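Hand-held gripper build, finger pads slipping on smooth things
Workshop Builds > Grippers and arms

kenna_m
Evening all. Second pair of hand-held grippers is together at long last and I'm much happier with them than the first lot, which some of you will remember from December (thank you again for being kind about the wiring).
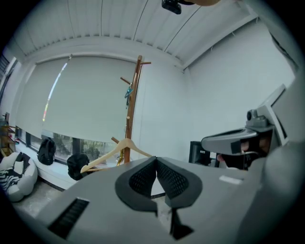 So, the pads. They close nicely and meet along the middle, and they'll pick up a sponge or a wooden spoon all day long. Give them a glazed mug, though, and it slides out slowly, like a child getting out of a bath. I ran 185 lifts over a couple of evenings and dropped 14, nearly all of them mugs. Would you change the mesh, or squeeze harder?

tstey
Lovely work, Kenna! I'd squeeze harder before touching anything else. My first pair did just the same and a stiffer spring cured it in an afternoon. Mesh is fine in my experience, I've had mine on for 2,107 lifts (yes, I keep a tally, my wife has views).

Yule_L
Have to disagree with Thulani there, sorry. A stiffer spring will tire your hand out long before it saves a mug, and after half an hour you'll be holding the thing crooked and your recordings will be all over the place. I'd put a softer backing behind the mesh so it gives a bit. Bathroom sealant smoothed flat, left overnight, costs next to nothing.

tstey
Half an hour! Lewis, have a cup of tea between goes like the rest of us. But fair enough, I've got big hands and Effie at Clovley couldn't close mine at all.

effie_innes
I could close them, Thulani, I just couldn't close them twice :) Siding with Lewis on this one. Kenna, do wipe the pads with a damp cloth first, mine were greasy from handling and it made more difference than I'd like to admit.

kenna_m
Oh, I've never once wiped them. Right. Cloth tonight, sealant on one gripper at the weekend, and I'll leave the other as it is to compare. Does anyone know how thick the backing should be?

Yule_L
Two millimetres on mine. Go thicker and the pads won't shut properly.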